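Home About the trust Projects Reports Contact

Bruscombe open day: progress report to the fund
September 20, 2019

I promised you a write-up of the open day while it was still fresh, so I'm doing it with my shoes off and a cold tea next to me. The short version is that it went well, we were too warm, and we ran out of name badges before lunch.

You'll remember that the grant paid for the hand-held gripper sets and for getting the Prekarach room at Bruscombe into a state where we could let the public in. Both are done. Of the 2000 pounds you set aside for the visit itself, we spent most on printing, coach parking and sandwiches, and there is 46 pounds left, which I'd like to put towards extension leads if you're happy with that. We have the receipts in a folder and I can send scans.

We had 589 people through the doors over the day, a good many more than we had planned for. The school parties came in the morning and were brilliant, noisy and full of questions. In the afternoon it was mostly families and a few people from Ouazzani, who are thinking about automating some of their garment packing and wanted to see what the fuss was about.

The demonstration we settled on was the clothes hanger one. I know we talked about cups and blocks in the spring, but everybody has a hanger at home and everybody knows how annoying they are — they catch on each other, they swing about, and the hook always points the wrong way. You work with a gripper in each hand, and a woven basket goes on the table for the hangers.
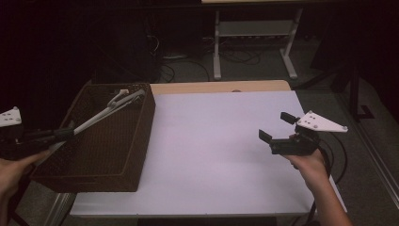 I had a go myself before we opened (I'm told this is good for managers) and it is much harder than it looks. Your hands want to do what they normally do, and the grippers only open and close. I kept reaching too far and squeezing too soon. After a while you slow down and start thinking about which bit of the hanger to take hold of, and that was the moment we wanted visitors to have, because it's the same problem the robot has to solve later on.

We moved things about after the first group. The basket had been in the middle and people kept knocking it with their wrists, so we shifted it over to the left and kept some clear table next to it. 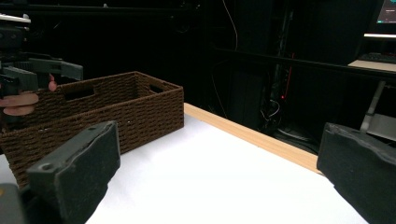
The woven basket on the demonstration table, with one of the grippers held above it.

The basket itself got more comments than I expected! One visitor wanted to know why we hadn't used a plain plastic tub. We did try one, and it slid all over the place. The woven one stays put a bit better, and it has cut-out handles, so it's easy to carry back to the cupboard at the end of the day.

The best session was the one just after lunch. A lad who had barely spoken all morning took over the grippers and refused to give them back, and by the end he was coaching his own teacher. I've asked the school whether they would write us a few lines for your newsletter.
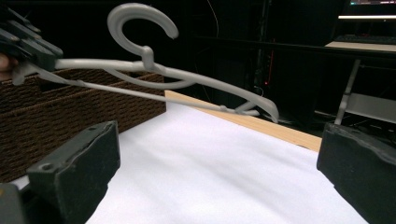 A pale grey hanger in the gripper, over the basket.

What didn't go so well? The queue, mainly. We had 2 sets of grippers ready and only one table, so people stood about for longer than I'd have liked, and the ones at the back couldn't see much. The room is also darker than we remembered. It suits the work, and the table itself is bright enough, but visitors coming in from the car park took a minute to find their feet. We'll put a lamp by the door next time. The talk overran as well, and that was my fault.

The other thing I want to flag is wear. The padding on the gripper fingers has gone rough and a bit ragged along the top. They still do the job, but I'd rather replace the pads before we take the kit anywhere else. Plarna have offered to quote for a new batch and I'll forward that when it arrives.
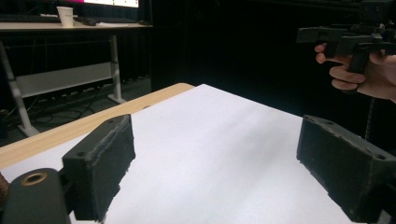 Gripper fingers open over the white table covering, showing the worn padding.

As for what's next, we would like to run a smaller evening visit in October, by booking only, for the people who couldn't get away from work. Ouazzani have asked to come back with a box of their own hangers, some of them the fiddly kind with clips, and I've said yes before checking with anyone, so I hope that's all right. I'll also redo the handout, which had the old phone number on it.

Could you let me know about the 46 pounds when you get a moment? The full spending sheet will follow once the coach firm has sent its invoice.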